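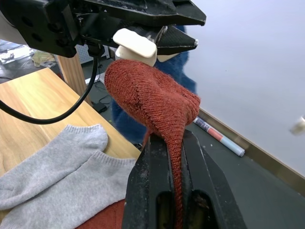 Fig. 6.1 Rust-red sock lifted, two light gray ones still on the table.

Chapter 6
Sorting and Pairing

Socks first. Small, flat, cheap, and every home has them. If you can sort socks you can sort most of a laundry load, so we start there and get to shirts and sheets later.

You will need: a clear table, good light, a pile of clean socks. Dry ones. Damp socks go back on the rack, see Chapter 5.

Basic order of work. Lay everything flat, cuffs the same way if you can manage it. Sort by color. Then by length, then by knit. Ribbed with ribbed. Ankle socks get their own spot, they dissapear under the long ones.

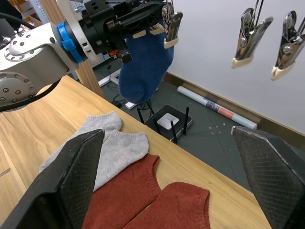 Dark colors are the slow part. Navy and black look the same under a yellow bulb, so carry them to a window before you match. Grays fool people too. Check the cuff, check the toe seam, then pair.

Ambros Thaler, who ran the linen room at Nolte for years, gave new staff 40 socks and 60 seconds a row. Too fast for beginers. Take your time on the first batch, speed comes in Section 6.2.

Odd socks: separate basket. Keep them until the next wash, then decide.

Key words for this chapter: cuff, rib, toe seam, pair, single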